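Robot arm is taking over the laundry pickup at my job. What happens to the attendants?

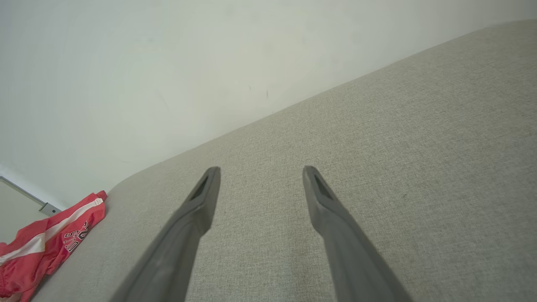
Gripper over the gray upholstery, red garment at lower left.

Posted by tralldale_linen

I work in the back of house at a residence building with 207 beds. Part of my job is going through the lounges and common rooms, picking up clothes people leave on the furniture, and getting them down to the wash room. In May management brought in an arm on a wheeled base from a company called Cladembridge. It goes through the lounges at night and we get whatever it picked up in the morning.

There are 8 of us on the crew. We were told no jobs are going away, but two people have already been moved to the front desk and the night shift was cut to one person. My supervisor says the rest of us will be "exception handlers." I can't get a straight answer on what that pays or if it counts as the same job title. Has anyone been through this? What should I be asking for?

Gonzalo Gallardo

We had this at the Ellulberg site two years ago. I was an attendant and now I do exceptions, so I can tell you how it went for me.

The walking went down a lot. My knees are better. What went up is standing at a screen. The arm stops when it isn't sure about something and you have to say yes or no, or go get the thing yourself. Thin slippery fabric was bad for us at first. So was anything pushed down between a cushion and the wall. In the first month we had 732 stops, and every one of them was somebody's time.

Ask for these in writing: the job title, the pay rate, who is allowed to stop the machine, and whether stops count against you. They counted against us until we complained. Also ask who does the training. Ours was a 20 minute video and then you were on your own.

The move to the desk was not optional here either. One coworker liked it and one quit.

yang_annex

Check your handbook. If your title changes they usually have to give you something to sign. Don't sign it the same day.

formerpresser

They said the same thing where I was and the hours got cut anyway. Start looking now. Also the arm at our place kept leaving socks.

tralldale_linen

Thanks. I asked about the title this morning and they said they would get back to me. I'm going to ask again by email so I have it in writing.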